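Module 4, Unit 6: Closed-loop control of two arms in simulation
Course notes, prepared by Wulan Kwok. Revised February.

6.1 Where this unit starts

You should have finished the single-arm exercises in Unit 5 and have a working install of the Sirkitz simulator. The two-arm model is loaded from the same menu as before. Keep your Unit 5 controller files, as the joint-level loop is reused without changes.

Unit 5 treated the arm as a chain with a fixed base and one target. With two arms on one body there are two chains, two targets and one shared volume of space in which the links can meet. Most of the faults seen in last year's coursework came from students who wrote two good controllers and never let one read the state of the other.

6.2 The layers

The software stack used on this module has four layers.

Joint control. Runs fastest. Takes a desired position and velocity for each joint and returns a torque. Gains are set in the configuration file and should be left alone until section 6.5.

Cartesian control. Takes a desired gripper pose and returns joint velocities, using the damped pseudo-inverse from Unit 3. One instance per arm.

Coordination. Takes both desired poses, checks the distance between the arms, and slows or holds either one. This is the layer you will write.

Task layer. A plain state machine that issues pose targets. A sample is supplied under the name Latuheru and is enough for the coursework.

Data passes down as targets and up as measured state. A layer must not reach past its neighbour. If the task layer writes joint targets directly, the distance check is bypassed and the submission will be marked down, whether or not the arms touch.

6.3 Frames

Each arm reports its gripper pose in its own base frame. Before the two can be compared, both must be put into the body frame. The transforms are fixed and are read once at start-up. The head camera has a frame of its own, which moves when the head moves, so its transform has to be looked up at the time stamp of the picture and never at the time the code happens to run. An error of 20 ms is hard to notice when the head is still and easy to notice when it is turning.

A common slip is to mirror the left arm's transform to get the right one. The arms look symmetric but the joint axes are not all reflected. Use the supplied transforms.

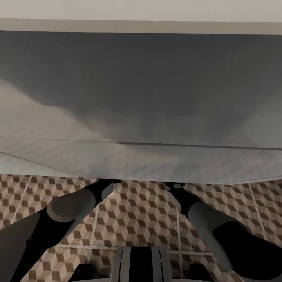 6.4 The distance check

Each link is approximated by a capsule, that is, a line segment with a radius. The distance between two capsules is the shortest distance between their segments less the two radii. With the arms modelled this way the pair list has 68 entries after pairs that cannot meet have been removed. The list is generated by a script and should not be edited by hand.

Let d be the smallest distance over all pairs. Two thresholds are used:

d_slow = 12 cm
d_stop = 9 cm

Above d_slow the commanded velocities pass through unchanged. Between the two, both arms are scaled by

s = (d – d_stop) / (d_slow – d_stop)

At or below d_stop, s is set to zero and a hold is raised. The task layer must then send a target that moves the arms apart before motion is allowed again. Work out for yourself why a plain scaling cannot do this without help: at s = 0 a motion that would increase d is blocked along with one that would reduce it. A better rule uses the sign of the rate of change of d. Aisyah Ngui's tutorial sheet derives that rule, and you may use it in place of the one given above if you say so in your report.

The check covers arm against arm only. Furniture, walls and the floor are handled by a separate module, Pirkumness, which is switched off by default in this unit. Turn it on for exercise 3.

6.5 Timing

The coordination layer runs at a lower rate than joint control, so s is held constant between updates. If the arms close quickly, d can pass from above d_slow to below d_stop within one update. Compute the largest closing speed for which this cannot happen, in terms of the update period T, and compare it with the velocity limit in the configuration file. If the limit is too high, lower the limit. Do not shorten T, as the marking machine runs at the stated rate.

Filter s, not d. A first-order filter on d delays the stop. Filtering s on the way up only gives a smooth release and leaves the stop immediate.

6.6 Exercises

1. Implement the distance function for two capsules. Test it on parallel, crossing and degenerate segments (length zero).

2. Add the velocity scaling and plot d and s against time for the supplied crossing motion.

3. Enable Pirkumness and repeat exercise 2 with targets near the floor. State which layer issues each hold.

4. Replace the rule for s with the signed version and comment on the difference near d_stop.

Submit code and plots through the Asarent page. Plots need units on both axes. Log files should be compressed and kept separate from the report.

Reading: Unit 3 notes, section on damping; Unit 5 notes, sections 5.2 and 5.4.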